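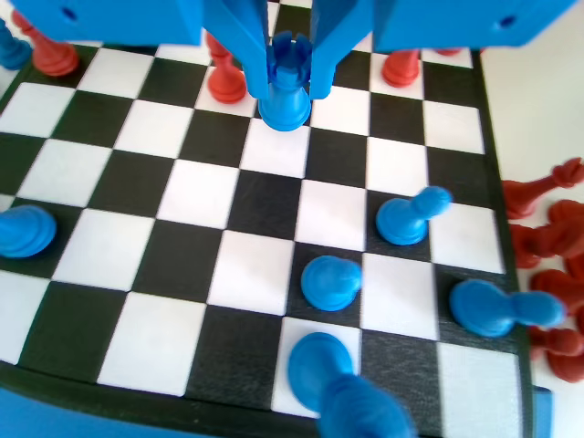
In Lorkberg the ferry used to leave at 6.15 in the morning, and the whole village was planned by that hour. The bakery opened for it, the school bus waited for it, and people who never took the ferry set their clocks by its horn. When the Mavent line stopped in April, I expected to find sad people. I found mostly people who were awake at the same time as before and had nothing to do with it. In the café by the pier there is now a long table for games. The early customers sit there with their coffee until the shops open.

Home | Features | Travel | Food | Archive | Subscribe

Search this site Enter keyword Go

June 1, 2023
By K. Jasińska

Lorkberg has 374 inhabitants in winter. The nearest town, Haken, is on the other side of the water, and by ferry it took 15 minutes. By road it is 51 kilometres, with a mountain between, and the bus goes twice a day.
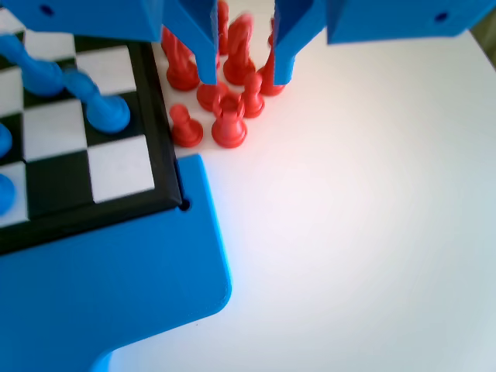 The bus is good, I must say this. It is warm and the driver waits if he sees you running. But on the ferry people stood together on the deck and talked, and on the bus everybody looks at the back of a seat. A woman who worked in Haken for many years told me that she knew all her neighbours from the crossing and hardly from the street.

The old boat could carry some 100 passengers, and in the last winter it often carried very few. I understand why it was stopped. Still, I stood on the pier on my second morning, a little after six, and there were already four others, with their hands in their pockets, looking over to Haken. We said good morning to each other. Then we went in for coffee.
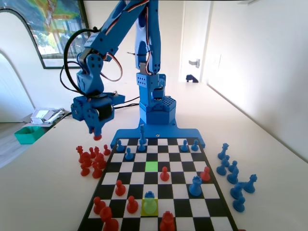

A red piece is lifted at the corner of the board.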